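Fastedgate Teach Kit for Two-Arm Cells

Hand guiding + remote control in one box. Part of the Trerkier teaching line.
Item 1231
Ships from the Villa warehouse. Next batch April.

Show the arms the job, save it, play it back. That's the kit. Works with a pair of arms you already own, as long as they have a free-drive mode and the wrist flange takes our adapter ring (see Fit, further down). No arms in the box, people keep asking.

What you get

Two leader handles with finger triggers
One teach box with power supply
2 adapter rings
4 cables, handle to box and box to controller
Foot pedal, start / stop / throw away last take
Setup card, printed, and the same thing as a PDF
Cliltance recorder software, one seat, no yearly fee

Not included: arms, grippers, table, head camera, mounting arm for the head camera.

Two ways to teach

By hand. Free-drive on, grab the arm behind the wrist, walk it through. Good for slow stuff and for setting start poses. You need a hand per arm so the pedal does the recording. Keep fingers off the flange, pinch point.

By remote. Sit or stand at the leader handles, arms copy you. Squeeze the trigger, gripper closes. This is the one most shops end up using for two-arm work, cloth handoffs especially, you can't really drag two arms and think about a towel at the same time. The view from the head camera goes to whatever monitor you plug in.

Switching between them takes one button on the teach box. You can mix both in one take, the recorder marks which is which.

Cloth work

Soft things are where the kit earns its price. A rag has no fixed shape, so a taught point is no good on its own, you want a lot of takes with the cloth lying differently every time. Our own cloth set is 294 takes, passes and regrasps and wipes, comes free with the software as a starting point. Suqin Kang recorded most of them and wrote the tips below.

- Crumple the cloth between takes. Do not lay it out nice.
- Strong color cloth on a plain table. Blue on brown is what we use.
- One gripper keeps hold, the other comes in open. Close the second before you let go of the first. Sounds obvious, watch a beginner's takes.
- Go slow at the meeting point, fast everywhere else is fine.
- Leave a few other things on the table. A block, a couple of dowels. Cells in real life are not clean.
- Bad take? Long press on the pedal and it's gone. Don't keep it "just in case".
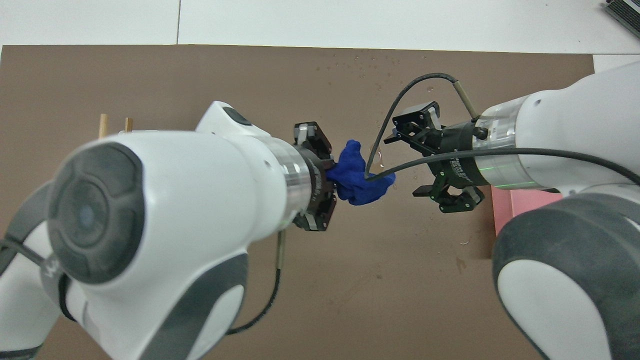

Cable routing

Most support mail is about this. Gripper cables need slack at the wrist but not so much that a loop drops in between the grippers or lands on the part. Check both arms at full reach and again with the grippers nose to nose, that's where loops show up. Sleeve the cable near the wrist, tie once at the elbow, no ties on the wrist joint itself. Then run the wrist through its whole turn by hand before you record anyting.

If a cable does get into the view, keep it there for the whole set or re-route and start the set over. Mixed sets train badly.

Fit

Adapter ring bolts between flange and gripper, standard bolt pattern, bolts are in the bag. Gripper electric only, two finger, for now. Vacuum is on the list, no date. If your controller has a free network port you are OK. If it only has the one and it's taken, get a small switch, any brand.

Not sure? Send arm model, gripper model and a picture of the back of the controller. Sveva Guerra in sales answers these, usualy same day, Monday can be slow.

Setup, short version

1. Arms powered down. Rings on, grippers back on, bolts snug.
2. Cables from handles to box, box to controller. Ports are colored, match them.
3. Power up the arms first, teach box second. Other way round it won't find them.
4. Hold both leader handles in the rest pose, press Match. Arms move slow to the same pose, stay clear of the table.
5. Open Cliltance, pick New set, name it, pick the camera.
6. Do a throwaway take. Play it back at quarter speed with a hand on the stop.
7. Start recording.

Safety

Remote teaching moves the arms at the speed you move. Set the speed cap low for new people, it's in the first menu. Emergency stop has to be in reach of the person at the handles AND anybody else at the table. The pedal is not an emergency stop. The kit does not replace the safety check on your cell, you still do that yourself.

If you teach wiping or anything with water, keep the teach box off the table. It's not sealed. Dry the table between sets too, shiny spots move around and the camera picks them up.

Saved files

Every take is joint positions, gripper opening, camera video and a time stamp, all in one folder. Plain formats, copy them wherever. Nothing goes online unless you turn that on.

Questions we get

Can one person teach both arms?
Yes, one handle per hand. Takes a day to get used to.

Can I use only one arm?
Yes. Leave the second handle unplugged and choose Single in the menu.

Do the handles push back when the gripper touches something?
Triggers do, lightly. Handles don't.

Can I join takes from two different tables?
You can, label them. The recorder asks for a table name, please fill it in.

Left handed?
Handles are the same both sides.

Spare parts

Leader handle, single
Trigger spring set
Adapter ring with bolts
Cable sleeves, tan or black, bag
Foot pedal

Order spares with the kit number 1231 in the comment line so they go out in the right version. Older handles (gray plug) need the old springs.

Returns within the month, unopened or opened, just not with bent rings. Put the setup card back in the box please.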